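How to Run a Trade in a Keeper League Without Losing Your Friends

Posted 06/04/2018 in League Basics

Every keeper league has an owner who believes his backup catcher is worth your ace. You will have to trade with him eventually, so you may as well have a method. Mine was worked out over nine seasons in the Palbridge League, most of them spent in the bottom half of the table, so weigh it accordingly.

Step 1. Read your own standings page

Find the categories where a small gain buys you places. If you are two steals behind the next team, speed is worth paying for. If you are 25 homers behind, put down the phone and let that one go. Do the same for saves, and try not to look at your WHIP for too long.

Step 2. Write down what you can spare

Use paper. Two columns: players you would move today, and players you only say you wouldn't. Most of your real trades will come out of the second one. 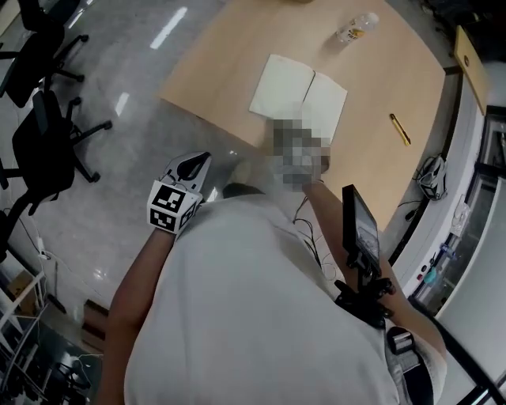 When should I make my first offer?

Early June is a good time, once the April flukes have cooled off and before the injured list empties out and everybody feels rich again.

Step 3. Look at the other roster first

An offer that solves the other owner's problem gets read. Check his weak categories, his empty bench spots and his keeper costs for next year. The team called Caldeira's Revenge once sent me three outfielders when I already had six. I didn't reply, and I'm told that was rude.

Step 4. Open with something he could accept

The lowball has a long history and a terrible record. Offer a deal that favors you slightly, leave yourself one extra piece to add, and put a short note with it. "You need saves, I need runs" will do. Skip the four paragraphs on his shortstop's swing path. He can look it up too, and he likes his shortstop.

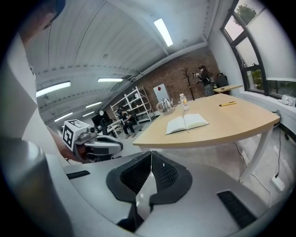
Give him a couple of days before you nudge. People have jobs, and some of them even do them. If he counters, answer the counter he sent and leave your first offer alone, because going back to it tells him you weren't listening.

Step 5. Check the keeper rules before you click

In Palbridge a traded player carries his draft price with him, plus a bump each December. I forgot this the year I picked up a closer from the Norero Nine and found out over the winter that I was keeping him at the price of a decent first baseman. Your league will have its own trap. It is usually near the bottom of the rules page, under the part about dues.

Step 6. Announce it and go quiet

Post the deal, let the complaints come in, and don't defend it. Somebody will call it collusion. It's the same guy every year, and he finished ninth.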